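Open clothing rack instead of a closet, anyone doing this long term?

Forum: Small Rooms and Storage

fernandbolt
July 19, 2021
So I finally did it. The closet in our back room has a water heater in it (don't ask, the whole building is like this) and after years of a dresser that wouldn't close I got a freestanding wooden rack, the kind with slats at the bottom for shoes. I love it!! I hung up everything I wear in a normal week and got rid of two bags of stuff, and I can see what I own for the first time since college.

Questions for people who have lived with one of these for a while:

Does everything get dusty?
Do your t-shirts go on hangers, or do you still fold them?
How much weight can a wooden top rail take before it starts to sag? Mine is fine so far but winter is coming eventually and I have coats.

It shares the room with a desk, so it also has to look halfway decent from a chair.

mopsandmarmalade
Congrats! Six years with a rack here and I'm never going back. Dust is real but only on the shoulders of things you don't wear. If something has a gray line across the shoulders, that's your answer about whether to keep it, ha.

T-shirts: fold. Hangers are for shirts with buttons. Sorry, I feel strongly about this one.

quillback50
Disagree with mopsandmarmalade, hang the tees! I hung mine when I moved to Nostbridge and I wear way more of them now. Folded, I wore the top four over and over and the rest might as well have been in a museum. The trick is wide wooden hangers. Wire ones leave the little shoulder bumps, and the thin velvet ones grab the collar when you pull the shirt off in a hurry.

mopsandmarmalade
quillback50 wrote: Folded, I wore the top four over and over

File fold them! Standing up in a box, you see every one. And the necks don't stretch.

quillback50
The necks only stretch if you shove the hanger in from the top. Go in from the bottom hem, up through the shirt, and hook out through the collar. Takes a second longer. I've got shirts that have been hanging for ages and the necks are fine.

tinroofsally
Both of you are right and I do both, sleep shirts folded, going-out shirts hung.

On the sag question, it depends so much on the rack. I had a Pratel one with a round dowel and it bowed in the middle by the second winter. My fix was moving the heavy coats out to the ends, right next to the posts, and keeping the light stuff in the middle. It stopped getting worse, though it never went all the way back. The one I have now is an Oltodora, which has a thicker rail, and I've been really happy with it. The slats underneath hold boots without complaint.

Also check your bolts! Wooden racks loosen up as the wood dries. I go around mine with the little hex key whenever I change over the season.

fernandbolt
Ooh, coats at the ends, I would not have thought of that. Mine were all bunched wherever they fit. Going to go move them right now.

fernandbolt
OK moved. And I've been converted on the t-shirts, at least for a trial run. I pulled the wooden hangers out of storage and everything is getting one.

Where it stands tonight, coat side on the left and the tees going up:
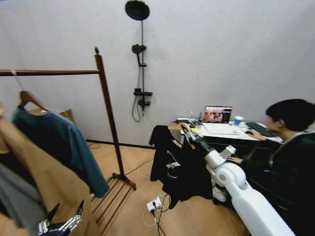 Photo: fernandbolt, own picture

The teal one hangs lower than I expected, it comes down nearly to the floor by the base. So the boots may have to live somewhere else, or the long things do. The black one with the white print is my favorite shirt in the world and it has spent most of its life crumpled in a drawer, so it gets a good hanger.

Still deciding whether to turn the whole rack the other way so the coats aren't the first thing you meet when you come in. Opinions very welcome.

tinroofsally
Oh that's a nice one, I love the little round knob on top of the post! And the slanted post looks good too. Mine has straight posts and I'm always kicking one.

I'd put that camel coat away until it's cold. It's a great color but a big coat eats so much space, and in August you are not going to want to look at it. Breathable garment bag, back of somebody's closet, done.

quillback50
Seconding the coat. And YES to the wooden hangers, they look so much better on an open rack. If the shirt is low, check how far the hanger drops it. Some have a long neck on the hook. I swapped mine for short-necked ones and gained a bit of clearance over my sneakers.

pebblejar
Coming in as the dissenter. I tried an open rack in a room with a desk and gave it up after 15 months. It looked great for the first one. Then laundry started landing on top of it and it was in the corner of my eye all day while I worked. I would be on a call and thinking about my sweaters. I put a curtain across it and then I had basically built a bad closet.

Not saying don't! I'd just place it behind your chair, where you don't see it from the desk.

mopsandmarmalade
Behind the chair is good advice. But I work facing mine and I like it, it's cheerful. Mine goes by color, which probably helps. Yours could too, teal next to gray next to black would be lovely.

pebblejar
Color order would last me one laundry day.

fernandbolt
pebblejar wrote: I would be on a call and thinking about my sweaters

This made me laugh out loud. I can see it happening, I'm a starer. Behind the chair isn't possible without blocking the heater door, but I could slide it farther along the wall.

Does anyone put something between the clothes and the wall? The paint in this room is the chalky kind and it comes off on dark fabric.

rennie_road
Long-time reader, first post on this board (I'm mostly over in the kitchen section). For chalky paint I pinned up a cotton sheet behind mine, wall color, and you don't notice it at all. Before that I had a big piece of flattened cardboard standing there, which works fine, it just isn't pretty. Pulling the rack out from the wall by a hand's width helps too, and the air gets around the clothes better.

If it's the rub-off kind of paint, a coat of clear matte sealer fixes it for good, but test a patch first. Mine dried darker and I had to do the whole wall.

quillback50
Cotton sheet, that's smart. I have the same problem with a brick wall and lint.

tinroofsally
One more for the list: cedar. Get the rings that slip over the hanger hook. I have 7 spread along my rail and the whole corner smells wonderful. Sand them lightly when the smell fades and they wake right up again.

mopsandmarmalade
Lavender bags for me, cedar makes me sneeze. Either one is better than mothballs.

pebblejar
Put me down for cedar, so we agree on something. And if you're keeping wool on an open rack, shake it out once in a while. Moths like things that hang still.

fernandbolt
You all are the best. Plan is: camel coat into a bag, rack a bit farther down the wall, sheet behind it, cedar rings, boots to the front door. T-shirts stay on hangers until somebody proves to me the necks are going.

mopsandmarmalade
I'll be here with the folding box when they do :)

quillback50
From the bottom hem!! Up through the shirt!! They'll be fine.

rennie_road
Does anybody know if the Oltodora rack comes in a narrower size? The wall I have in mind is only 50 inches and there's a radiator on one end of it.

tinroofsally
There are two sizes, I have the wide one. Measure the feet as well as the rail, because on mine the feet stick out farther than you'd think. I'll put a tape on it tomorrow and post what I get.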